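Subject: Re: [boxmakers] Lids cupping over winter
From: Kalevi Mäkelä

Zerrin Gezer wrote:
> Our Lustby lids were flat in the shop and had cupped
> by December. Oil on the outside only. Is it the oil
> or the stock?

Probably the finish schedule. One oiled face and one bare face take up moisture at different rates, and a thin panel will move. A framed lid in laminated bamboo with mitred corners holds its outline better, but the joint still has to be cut dead square.
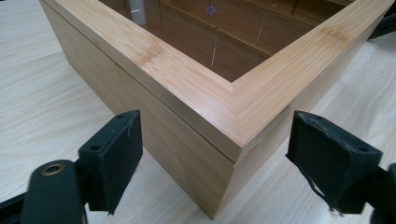 Does the inside need the same number of coats as the outside?

The same number, put on the same day, end grain included. Kadir Aydoğan tried one coat inside against two outside at Ravden and had the cupping back within 12 weeks.

On hinges: leave the screws a quarter turn slack until the finish has cured, then nip them up. Partitions should be a dry fit, never glued across the grain.
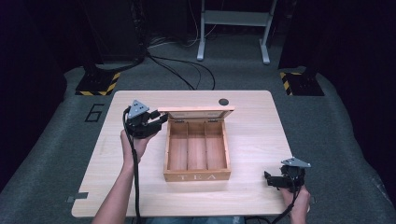

Tea box, lid up, three compartments.

Zerrin, what is the lid width? Ours at Cumine are 172 mm by 115 mm and I have no figures for anything wider.

Kalevi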